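4.3 Preparing the grippers for the open day

These steps are for the person who shows the hand-held grippers to visitors. Please read them completely before the doors open.

1. Take one gripper in each hand and stand facing the desk with the microwave.

2. Hold both grippers in front of you, at the height of the waist. The marker cubes must stay uncovered by sleeves or fingers.

3. Look at the two small green lights on each cube. If one of them does not light, stop and call Pascal Hervieu, extension 88.

4. Open the microwave door fully before the first visitor tries.

CAUTION: The power strip and its cables lie on the floor. Ask visitors to walk one behind the other, and do not pull a cable with the foot.

NOTE: Each visitor may make one trial. Write the number of the trial on the Ciltport sheet, also when the object has fallen.

5. Between two visitors, bring the grippers back to the start position and wait for the signal of the operator.
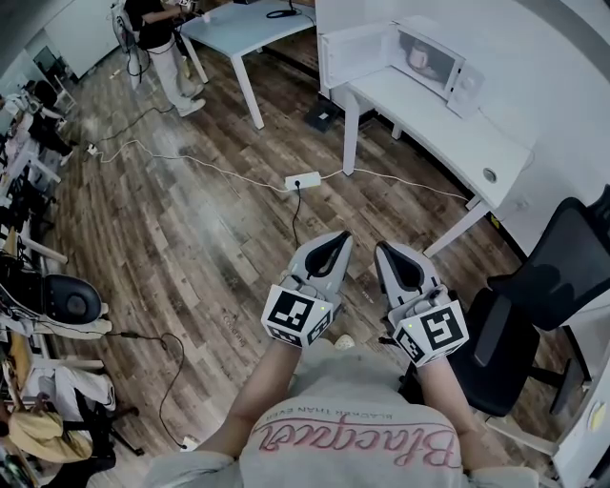 6. After the last visitor, put both grippers on the table with the cubes upwards and give the sheet to Marisol Marchetti.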